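Re: [rillside-list] Postage on the seed swap parcels

Rodel Tagle wrote on 1/12/20:
> Last time I paid for a parcel to Catacutan it was more than the
> seeds were worth. Can we agree a limit before the next round? I
> would also like to know who is still sending beans loose in
> envelopes, as half of mine were split.

Rodel,

I went through the old receipts last night. We sent 487 packets in the May round, and the dear ones were nearly all boxes that could have gone as large letters. Peas and broad beans do need a box. Lettuce, leek and carrot don't.

My suggestion is 20 packets per person, and anything over 30 grams goes in a small carton with paper round it. People in Prandach can still collect from my porch – that saves the post altogether.

On the beans, two of the split lots were mine. I used thin envelopes and they went through the sorting machine. I have flattened cartons in the shed if anyone wants some, up to shoebox size.

Please write the variety and the year on every packet. I had three marked "squash" and nothing else.

Analyn Dimaculangan

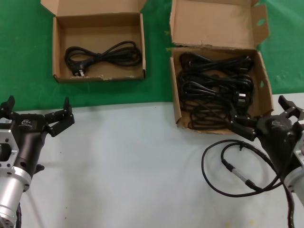
Rodel agreed to the limit of 20 but asked whether garlic could be left out of it, as one bulb takes up the room of ten packets.

Recent on this list
Leeks with rust, what now
Drendik potato order
Spare fleece, Rillside end
Water butt taps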